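Before the Robot Enters the House, Tell Us About the Room

3 min read

When a company sells a ladder, it must say how much weight the ladder can carry, and somebody has tested it. When a company sells a robot for the home, it usually says one number, and the number comes from a simulator. I work with such simulators every day and I like them. But I think we have become too relaxed about what we write next to the number.

Last year Bakent reported 3,000 successful runs for its tidying robot. I read the report two times. It did not say in how many rooms the runs were made. I asked, and after some weeks I received the answer: 2.

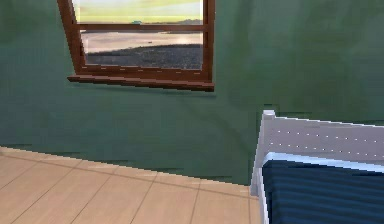 A window, a green wall and the foot of a white bed in a rendered bedroom.

It is not a lie to run a test 3,000 times in two rooms. It can even be useful, for example when you change one part of the control software and want to know if this part became worse. But the reader of the report imagines 3,000 different situations, and the writer of the report knows this very well.

My first proposal is therefore very simple. Every published success rate must stand together with the number of different rooms, and the rooms must be open for inspection. A few still views from each room would already help. A person who is not an engineer can look at a bed with a dark blue blanket and a small gray tool lying on it, and she can ask a good question: did you also try it with the tool under the blanket? She can't ask this question to a percentage.
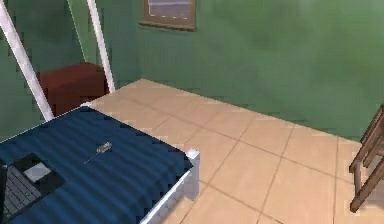
What the rule should contain

I was for a short time in the group that wrote the Plalach guideline, and we spent most of our meetings on the word "realistic." I now believe we should have left this word alone. A wall in a simulator has blurry paint, and the edge of a floor looks like small stairs. For a test of path planning this does no harm. For a test of a camera that must find the edge of the floor, it can be a serious matter. So the report should say which parts of the room the robot depends on, and how these parts were made. The word "realistic" does not give us this information.

The second point is small objects. Ogura keeps a list of 1,658 household items for its tests, and I respect the work behind it. However, the list says nothing about where the items lie. A flat black thing in the middle of a cabinet top is an easy case. The same thing close to the edge, next to something tall that can fall, is another case, and most homes have many of them. The positions should be published with the list.
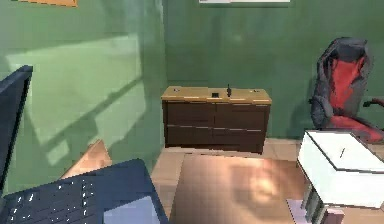

June | By a simulation engineer and former member of the Plalach working group

Third, there is the question of failed runs. Fendia publishes 500 of its failures every year, with the starting position of all the furniture. I have heard colleagues call this bad marketing. I have used these files more than any other document in my field. In many of them the trouble begins with quite ordinary things, a chair turned a little to the side or a laptop left open on a table.

The usual answer to such proposals is that small companies can't pay for them. I take this seriously, because I have worked in a small company. But the simulator already knows where every drawer and every chair stands. To save this in a file costs almost nothing. What costs money is to make more rooms, and my rule does not force anyone to make more rooms. It only asks them to write down how many they have.

I would also not wait for a law. Buyers can begin now. A care home or a hotel that wants to order robots can put one sentence in the contract: the seller shall provide the test rooms, the positions of the objects and the failed runs. Some sellers will refuse, and the buyer may then look at another offer.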